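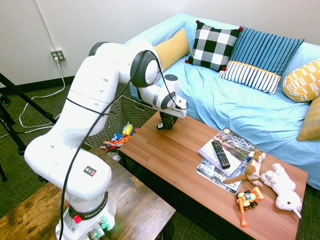

Vira Chornovol thinks the coffee table is the only surface in a living room worth studying, the rest is just storage. Put that in the draft comments, and we ended up building the report on it.

Clearing the Coffee Table: Project Report, Fallside
Section 2 group, written up by Kyrylo Kobzar

What we wanted to know

Does a coffee table get cleared faster if things have a home decided before you start? Sounds obvious. Vira said it was obvious. Still wanted numbers.

Setup

Low table, wood-grain top, couch with a light blue sheet. Woven basket on the floor for toys. On the table: magazines, TV remote, plush toys, an orange construction vehicle. Game controller for some runs. Nothing fancy, stuff you'd find in any house with a kid in it.

Everything got sorted under one of three headings, toy / reading / electronics. The remote was a problem from day one. It sits on the magazines so when you grab the magazines you've got to deal with it first. We wrote down "remote first" as a rule after the first Tuesday and kept it.

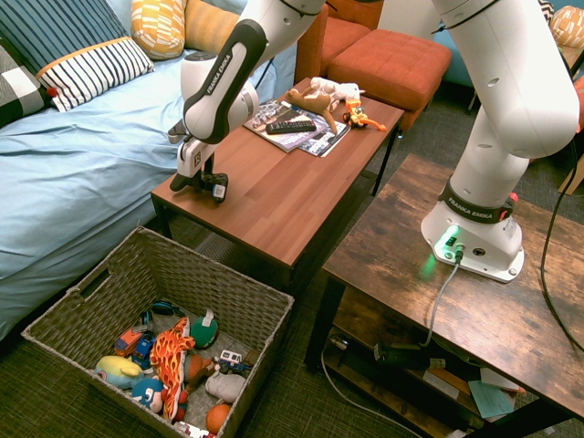 Method

Two conditions. In A the tidier gets no instructions. In B they get the card with the homes written on it (we used the Viment label template, it prints small, sorry to anyone who had to read it). Time limit 600 seconds per session, counting setup. A session is several clears in a row and the table is reset every time from the same sketch.

Clock starts when the first object leaves the table, stops when the last one is in its place. Dropping something next to the basket doesnt count as in.

Results

Longest A session was 587 seconds, nearly hit the limit. Best single clear in B was 129. We threw out 5 clears where the reset was wrong, mostly plush toys facing the wrong way. Plilano sheet has the full list.

Plush toys are quick. Soft, drop anywhere in the basket, done. Long tails catch on the magazines though. The controller was slowest by far, people pick it up and then stand there. It still has a Goodwill sticker on the grip and one tester stopped to read it, which we left in.
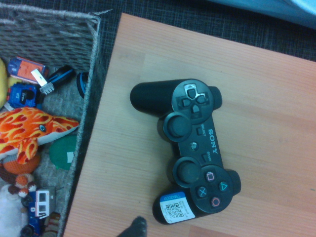

Should a game controller go in the toy basket?
Keep it out. Electronics go on the lower shelf with the remote, so nothing heavy gets dropped on the sticks.

That rule was in the B card and not in A, so part of the diffrence between conditions is probably just this one object. Should have split it out. Ran out of time.

Problems

Basket fills up. Once it's full to the rim the small toys roll off and you lose seconds 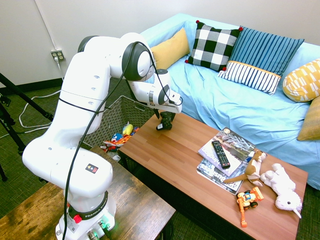

chasing them under the table. Next time empty it halfway before each session, or get a wider one. Quách suggested a lid in the feedback, but a lid means another step for every toy and we didn't test that.

Also the magazines. We never agreed if "squared up in a stack" is tidy or if they have to leave the table. Went with stack. Vira disagrees and wants it noted, so noted.

To do before the August hand-in: redo the A averages, fix the sketch labels, add the card as an appendix.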